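22/09/2019

I've put off the second arm long enough that the parts list has gone stale twice. The old list assumed one arm, one gripper and a bench I no longer have, so I started it again over the weekend. Prices are in dollars, delivered, tax included.

The job hasn't changed: pick up kitchen items, move them, put them down without dropping them. Arm speed isn't a constraint. Reach is adequate. Almost all of the trouble is at the fingers, and the budget ought to reflect that. Last year I spent on the arm and economised on everything past the wrist, and I've been paying for it in reprinted fingertips ever since.

## What the gripper has to cope with

My test set is plates, spoons and cups. Cups are the least forgiving of the three for finger geometry. The walls are smooth, and a small error in approach height changes how the fingers meet the base. I judge a grasp mostly from the wrist camera, so its mounting angle matters as much as the finger shape. With a cup held low, I want the rim and the tops of both fingers in view, plus enough of whatever is behind to plan the next move. Tilt needs to be readable from the rim alone.

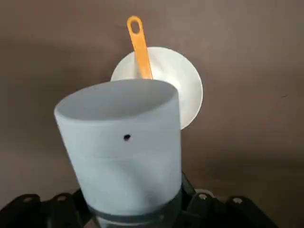
## The list

- **Gripper, Felitz parallel type: $685.** The largest single item. The Hangate unit is cheaper but its fingers aren't removable, and I change fingers often enough to rule it out.
- **Wrist camera and bracket: $300.** Fixed focus. I considered autofocus and decided against it – the working distance barely varies and hunting mid-grasp is a nuisance.
- **Spare finger sets: 4.** Printed at home, so the cost is filament and an evening at the printer. Bolts come out of the existing jar.
- **Power supply.** Already on the shelf. Fuse to be replaced.

Gripper and camera come to $985 against a ceiling of $1,000. That leaves $15 for cable, which is tight, and nothing for a second bracket if I crack the first one.

## Deferred

The Yazdani force sensor is off the list until next financial year. It would be useful on thin-walled cups, but motor current gives me a coarse version of the same reading for nothing. The Sirnamus controller is also out. It does what my current board does with a nicer enclosure.

Order of purchase is gripper, then camera. The bracket hole pattern depends on the gripper flange, and the Felitz drawing and the Felitz data sheet disagree on it by half a millimetre. I've emailed them. If there's no answer by the end of September I'll measure the flange when it arrives and slot the holes.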